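# Sorting salvaged bits on a workbench — bins, trays or drawers?

**Skurberg**

Hello all, long-time reader, first time I've been brave enough to post. I've taken over the back bedroom as a workshop and I'm drowning in parts. I strip down old equipment and keep whatever might be handy, so it's mainly solenoids with the wires still on, little circuit boards, brackets and odd connectors. Until April it all lived in one big crate under the bench and every job began with me tipping the lot on the floor.

I've got a tabletop 2,000 mm long and I'd like to keep the sorting on top of it, where I can see things. What I can't work out is whether to buy one of those cabinets with loads of tiny drawers, or just go for open bins. The drawers look lovely but my solenoids won't lie flat in half of them, and the wires get caught when you pull the drawer out (I've already snapped one lead clean off, very annoying).

Also, do you sort by type or by what machine it came out of? And is it bad to have bare boards rattling about together? Any advice welcome, I'm on a fairly small budget — a wall of shelving is out of the question.

---

**Yammine**

Open bins, every time! I had a 20-drawer cabinet for years and all I ever did was open the wrong drawer. It went to my brother-in-law and I've never missed it.

My own way of doing it is a ring of shallow bins with one tray in the middle. The bins are where things live, and the tray is where things go while I'm deciding. Anything I've just pulled out of a machine lands in the tray first, solenoids and boards all together, and then I work through it until the tray's clear. It sounds fussy but it's made a huge difference, mainly because I stopped chucking new bits straight on top of the sorted ones.

Yellow plastic is good for the bins, as dark wires show up against it, and I like a steel tray with a proper raised rim so that nothing rolls off. A pale bottom to the tray helps as well if your eyes are as bad as mine. The solenoids want a bin with a flat floor and plenty of room. Don't heap them! Mine are in a loose single layer, so I can pick one up without three others coming along by their leads.
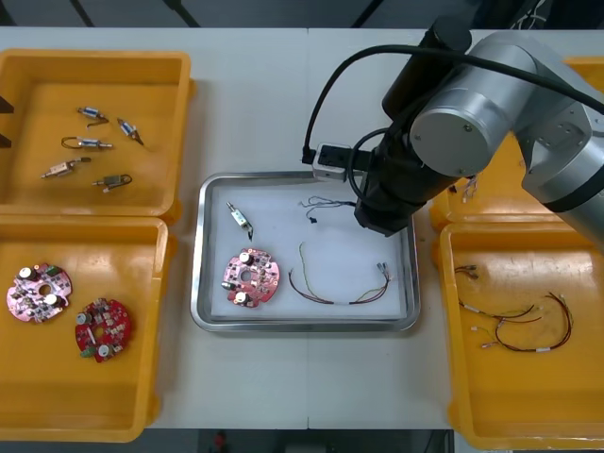
## How I'd split yours up

- **Solenoids:** a bin to themselves, whatever shape the body is. I don't bother separating the round ones from the boxy ones.
- **Circuit boards:** another bin, laid side by side. I keep the pink and red round ones together as they're the same sort of size.
- **Brackets and clips:** somewhere separate if you've the room. Mine do wander, I'll admit.
- **Don't-knows:** leave them in the tray until Friday, then either find them a home or bin them. Be strict.

I'd sort by type and not by machine. If you really need to remember where something came from, tie a paper label on the lead. I wrote 22 of them one evening with a cup of tea and the radio on, and it was quite a pleasant job.

Measure your bench before you buy, including how far back you can comfortably reach. I bought bins that were too deep the first time and couldn't get my elbow round them.

---

**Brollitton**

drawers are fine if you take the dividers out. got mine second hand

---

**Denis**

Mostly agree with Yammine, with one thing to add about the boards. Laying them flat next to each other is all right for a sorting session, but I wouldn't store them bare in a plastic bin for months. Get some antistatic bags, the silvery ones, and slip each board into its own. They're cheap in packs and you can write on them with a marker. Watch out for boards with tall capacitors on, too. Those are the bits that get bent over when something heavy lands on top, and a solenoid is surprisingly heavy for its size.

On the wires, I fold the lead back on itself and put a small twist tie round it. Don't wrap it tightly round the body or you'll strain it right where it goes in, and I'd guess that's how you lost yours.

As for type or machine, type for anything common. I do keep one shoebox for complete sets out of the same machine, in case I ever want to put it back together. I haven't yet, but the box is there.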